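Visit to the Skutlow basket fair, 6/7/22

Enside put on the coach again this year, and 17 of us went over to Skutlow for the basket and homeware fair. It is held in the old Perkico warehouse behind the station, which has good light at the front end and very little at the back. We were in by ten and had the place fairly quiet until lunch.

Entry was free but you had to sign in at the desk. The woman on it told us they had 3,384 visitors over the whole run last year, and that they were hoping for the same again. Parking is poor. If you go by car, use the field on Costigan Lane and walk down.

The stalls are in three rows. The first is willow, mostly log baskets and garden things, and a couple of makers working as you watch. I stopped for a good while with Maëlle Perron, who was putting a border on a round shopper. She soaks her rods overnight and works them the next day, and she was on her fourth basket since the fair opened. Her prices were fair for the work, though more than I wanted to spend.

The second row is storage for the house: rectangular baskets, drawer liners, lidded hampers, trays. I was looking for something to go on the shelf in the spare room, where the grandchildren's soft toys end up, so this was where I spent most of the morning.
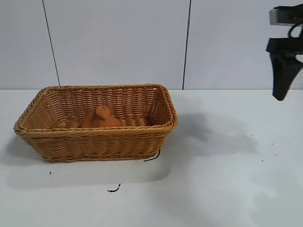

I like a basket with flared sides for toys, as small hands can get in without tipping it over, and a thick rolled rim is easier to carry by than a thin one. The thing to watch is the width at the top. Flared baskets take up more shelf than you think when you measure the base — I have made that mistake before and had to send one back. Rounded corners waste a little space too, but they don't catch on jumpers.

There was plenty of talk about natural fibre against synthetic. Lorraine Henare, who runs the repair table, will mend either, but she prefers cane and willow as she can splice in a new piece. With the synthetic sort she said the weave lasts well and the trouble comes at the corners. She takes up to 500 repairs a year and had a long queue.

The third row was rugs and brushes and I went through it quickly.

Lunch was soup and a roll in the side room, decent and hot. The talk on dyeing at two o'clock ran over, so several of our group missed the end to get back to the coach.

Enside are planning a winter trip in February. Names to the office, please, and bring a cushion for the coach.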